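The Obituary Desk on the Kitchen Table

I write obituaries for a small-town paper, the Drestley weekly, and people always lower their voices when they hear that. They shouldn't! It's the most cheerful job I've ever had (I used to do insurance claims, so the bar was low).

Families get 300 words for free. That sounds like plenty until you try to fit a life in it, and almost everyone starts with the job and the church and the list of cousins. I let them get through all of it. Then I ask what the person cooked, or what they yelled at the television, and off we go. One family from Oravley talked for two hours about a man's tomato stakes. He'd run a hardware store for decades, and the store got one line.

The survivors list is where the trouble lives. Stepchildren, ex-wives who still came every Thanksgiving, the dog. I've had a daughter call back at 9 p.m. to move her brother down a spot, and I moved him, and on Thursday he called to get moved back up.

Last winter I started going through the old bound volumes, and I've read around 3,000 notices so far. The ones from the 1920s are wonderful and a little rude. A farmer near Sirko was "honest when watched." Try getting that past a family now!

My own is in a drawer, by the way. It runs to 800 words, so somebody will have to pay for the extra, and I'm not cutting the part about the pie contest.

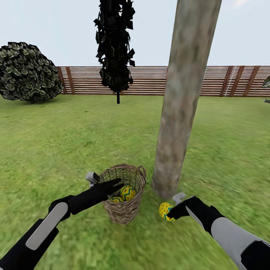

Elis wrote in to say that her mother's notice left out the bowling league, and that the whole team still brings it up every time they see her.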